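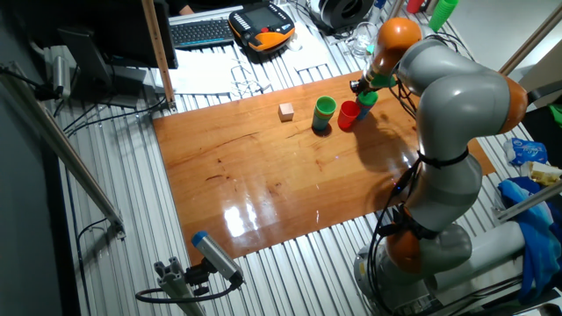

4. Planning your first day walk

Your Skitmont route pack is ready, so let's get you up a hill! Set aside an evening for this part and spread the map out properly. Half the fun is tracing the paths with a finger before you've even laced your boots.

1. Open the folded map and find the Moulin car park. All 11 walks in the pack begin from there.
2. Pick a route by colour. Green walks are gentle and mostly shaded. Red ones climb hard, and the views are glorious.
3. Check the last bus on the timetable card. In December it leaves at 4.10 pm.
4. Copy your turning points into the small notebook. Write them large, as you'll be reading them in the wind.
5. Pack the night before: water, a warm layer, a torch, lunch and something sweet for the top.

Note: The Jerkside ridge walk is 16 km long and tops out at 1,041 metres. Start by 8 am if you can. The early light over the valley is wonderful, and cloud often fills in by lunchtime.
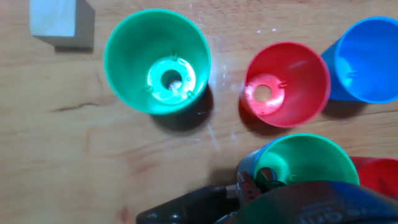 Plastic cups and a pale block on a wooden tabletop.

5. On the path

1. Follow the painted posts as far as the stone hut. Allow around 40 minutes at an easy pace, and do stop to look behind you, the lake comes into sight all at once!
2. At the hut, turn the map so that it faces the way you're walking.
3. Take the left fork for the ridge or the right fork for the waterfall.
4. Sign the book at the top. Ľubica Zeman, who drew the maps, reads every page and loves the sketches people leave.

Caution: The steps below the waterfall are slippery after rain. Use the upper path and keep children close.

Caution: Phone signal drops out beyond the hut. Tell someone your route before you set off.

For winter routes, go to section 7.

Skitmont Walking Guides | Contact us | © Skitmont | Back to top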